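House Rules for a Two-Armed Robot

Monday, January 15, 2018
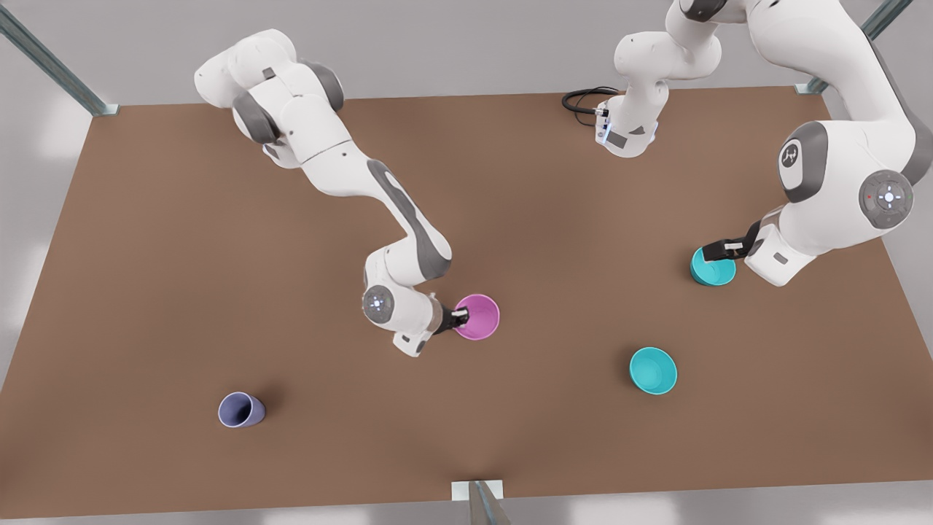

Do you need written rules for a robot that only exists on a screen?
You need them more than you'd think, mainly because the screen will let you get away with anything.

I have been working on a table-clearing routine for a small outfit called Hevow, in a simulator called Prernano, and I have spent most of January writing rules for it. This was not the plan. The plan was to write the routine. But a simulated arm can pass its elbow through its neighbor's forearm, fling a cup into the next county, and be back at its starting pose a second later looking innocent. After a week of that I noticed my standards slipping. I had started calling a run good if the dishes were on the table at the end of it, including the ones that had got there by bouncing.

So I wrote a page. It is taped next to my monitor, where it has already acquired a coffee ring, and I'm putting a cleaned-up version here because a few people asked and because I'd like to be argued with.

The first rule is that both arms keep to the speed the real ones will be allowed. I picked 80 percent of the limit in our settings file and wrote it in ink. Everything looks more impressive at full speed, which is how I ended up with a demo that I could never have run with a human being standing nearby. If you tune at one speed and ship at another, you have tuned something else.

The second is about who gets the middle of the table. One arm may enter the shared area while the other is holding something, but it has to ask first, meaning it checks a flag in the code and waits its turn. My early version had no flag. It had what I described in my notes as "timing," and the timing was fine right up to the day I moved a bowl four inches. I still wince at that word in my notes.

Third, grasping by the rim is allowed for cups and bowls, and the lift stays low until the grip has been checked. Checked means the finger gap is wider than fully closed and stays that way for two seconds. Two seconds is forever in a simulator. I have watched myself reach for the setting to shorten it, like a man reaching for the thermostat in someone else's house.

Fourth, a cup on its side is a different job from a cup standing up. It gets its own routine or it gets left alone and reported. The temptation is to stretch the upright routine until it sort of works on both – a little extra wrist, a little extra hope – and then you have one routine that does two jobs badly and can't tell you which one it failed at.

Fifth, same-looking objects get separate names in the log. I had two bowls both called "bowl" for longer than I care to admit, and the log said the bowl had been picked up and also that it hadn't. Both statements were perfectly true.

Sixth, a failed run is saved. You don't get to hit reset and pretend. I keep mine in a folder named Strand, after a beach I once visited and did not enjoy, and it is by far the largest folder on the machine. When something odd happens now I look in there first, and fairly often I find it has happened before and I had written "weird, ignore" beside it.

The question I get most is whether any of this counts as a standard. No, and please don't tell your insurance people that it does. There are proper safety standards for industrial robots and for people working alongside them, and they are long and dry and worth the reading. They cover stopping distances and risk assessments and what the big red button has to do. Mine covers what I'm allowed to call finished on a Friday afternoon. I'd keep the two well apart, in separate binders if you're a binder person.

I did borrow one habit from the grown-up documents, which is the change note. Any time I edit a rule I write down what it used to say and why I moved it. So far there are four, and two of those are me changing the grip check and then changing it back.

Someone at Gutby, who make the trays we're supposed to be stacking onto eventually, wanted to know if there's a rule for when a person leans over the table. There is now. Everything stops, both arms, whatever they're holding, and nothing restarts until somebody presses a button on purpose. In the simulator there's no person to lean, so I've been triggering it with a keyboard shortcut at random moments. It has caught three bugs and spoiled one very nice run.

Next on the page is what an arm should do with a bowl it's holding once everything has stopped. Hang on to it, I think, but I've got that one down in pencil.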